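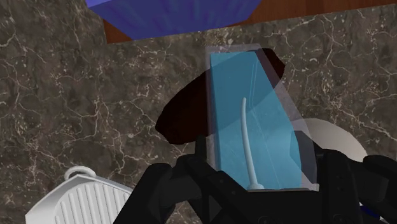
Grip practice in the simulated kitchen that Koo's cooks check before lunch.

The New Kid on the Prep Line

I got to Koo at 6:30 in the morning expecting onions, and what I got was Bo-ram Ji in her apron, coffee in one hand, scowling at a laptop balanced on a flour bin. "It's holding that too low," she said, to the screen, not to me.

Koo is a lunch kitchen in Fullunwood that sends out 139 meals on a normal day, most of them to the offices across the river. Since March it's been trying out a robot arm for the fetching and putting-away end of the work, with a small company called Clumen doing the setup. Everything the arm is going to do gets tried first on a computer, in a made-up kitchen that Clumen named Dovavex (I asked why and got a shrug). So part of Bo-ram's shift now is watching a robot that isn't there handle things that aren't there either, and then writing down what bugs her. She's very good at it!

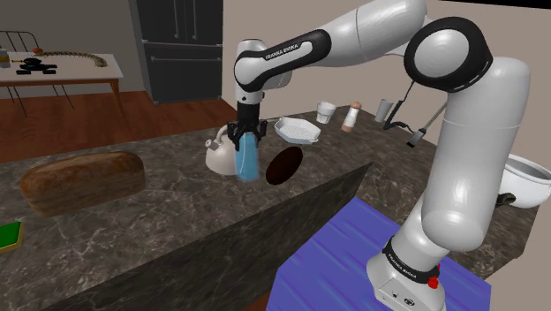
3 min read

She has cooked for a living for nearly 7 years and she did not ask for a robot. Neither did the two dishwashers, who heard about it from a delivery driver before the owner got around to telling them — still a sore spot, and I think fairly so. When the plan finally came out, it was that everybody's hours would stay put through the trial. After the trial? People got vaguer. I asked three different ways and came away with three different versions of "we'll see."

What has changed already is the shape of the morning. The crew used to start with music and knives going by a quarter to seven. These days there's a meeting first, standing up, with notes on the back of a menu. One of the dishwashers told me she'd never been asked her opinion on a counter before, and now she gets asked where her hand goes when she's reaching past a pot. She likes that part. She doesn't like being timed, which happened for a couple of weeks until she told them to knock it off, and they did.
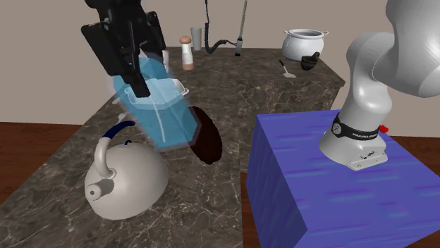
Reach is the thing Bo-ram and Junhao Fan argue about most. Junhao is Clumen's guy, young, cheerful, eats standing up, and he thinks about a counter as space to move through. Bo-ram thinks about it as a place where somebody left something. She had him stop a run with the blue container tilted in the gripper and the kettle sitting there in the left foreground, and she tapped the kettle's big curved handle on the screen. "In my kitchen that's full and it's hot, and somebody's coming around that corner to grab it." Junhao wrote that down. He told me later that he'd been treating the kettle as an obstacle, same as the pepper mill at the back, and hadn't thought about who'd be coming for it.

I asked Bo-ram whether she was training her own replacement. She'd clearly heard that one before. "Maybe of my elbows," she said, and rubbed one. Hauling stuff up and down all day has wrecked them, and if a machine wants that piece of the job she'll hand it over gladly. The seasoning she's keeping. So is the ordering, and so is the yelling, which I can report is first-rate.

The dishwashers want it in writing that their hours hold, and the owner says a letter is coming. By eleven the laptop was shut and shoved on a shelf, the radio was on, and Bo-ram had put me to work on the onions.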